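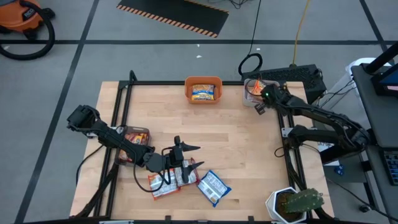
The Zolloser parts warehouse opens its doors once a year, on 19th February, when no sane person is riding. I went for the clutch levers and stayed for the heating.

Loredana Cattaneo led our tour past 426 bays of brake pads, chain kits and fairing clips. The clips are sold in bags of 50, and I have lost more than that in my own garage.

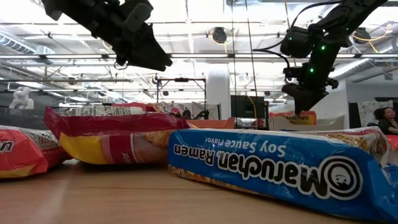 The returns desk was the best stop. Sandro Pellegrini showed us a Bassi exhaust sent back as "too loud" and a sprocket with 19 miles of mud on it, described on the form as unused.
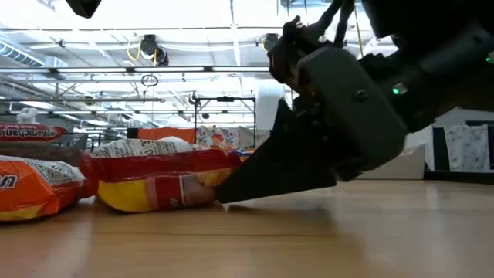
Snack bag and gripper, open day.

Lunch was a sandwich and a talk on torque specs. Both were dry.

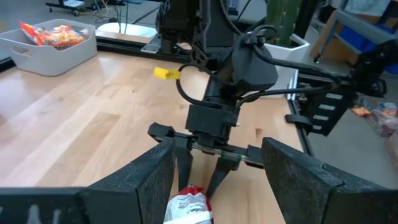 Then came the clearance room, where everything was 20 percent off and nothing fit my bike. I bought a Werkine tank pad anyway. The levers are on back order until August, so I'll be riding with the bent one for a while yet. Parking is free, but the gravel is deep, so mind your kickstand.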